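The Man Who Deletes Pages for a Living
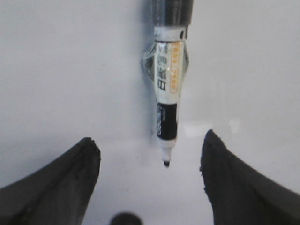
A marker against a plain white surface.

May 18, 2019

The search consultant behind Dandness works out of a second-floor room in Stalstead, over a shop that sells vacuum cleaner parts. He asked to be left unnamed in this piece, a funny request from somebody paid to get other people found.

"My clients know where I am," he says. "Everyone else would just ask me to get them on page one by Friday."

His specialty is content pruning, which means going through an old site and taking things off it. Most of his customers arrive after several years of paying someone else to put things on. Bilteo, a seller of replacement faucets and shower parts, came to him with 2,630 indexed pages and a blog that had been updated every weekday whether or not anything had happened in faucets.

"There were 38 articles on how to stop a drip," he says. "Thirty-eight! They were all competing with each other, and the one Google liked best was the one with the wrong washer size in it."

He took the site down to 1,750 pages. The drip articles became one long guide, with redirects pointing to it from the old addresses. The owner, he recalls, took this about as well as you'd take a stranger clearing out your garage.

"He'd call me up and say, but that page got a visitor in August. And I'd say yes, sir, that was me."

How does he decide what goes? He pulls a year of search data, a crawl of the site and a list of pages with outside links, and lines them up in a spreadsheet. A page with links gets merged or redirected. A page with no links, no clicks and no reason to live gets a 410. Anything he can't make up his mind on is left alone for 3 months.

"People want a tool that does it. I've tried the tools. One of them told me to delete the contact page."

Halvorsen, a furniture repair firm, nearly went the other way. Someone on staff had read that short pages were bad and had padded every one of them with the history of the chair.

"You want a price on a wobbly leg and you're in ancient Egypt," he says. "I cut all of that. Calls went up. Could've been the season, I don't know. I billed them anyway."

I ask whether his own site follows his advice. He turns the screen around. Dandness has four pages, and one is a test post that reads "hello hello."

"That one ranks," he says.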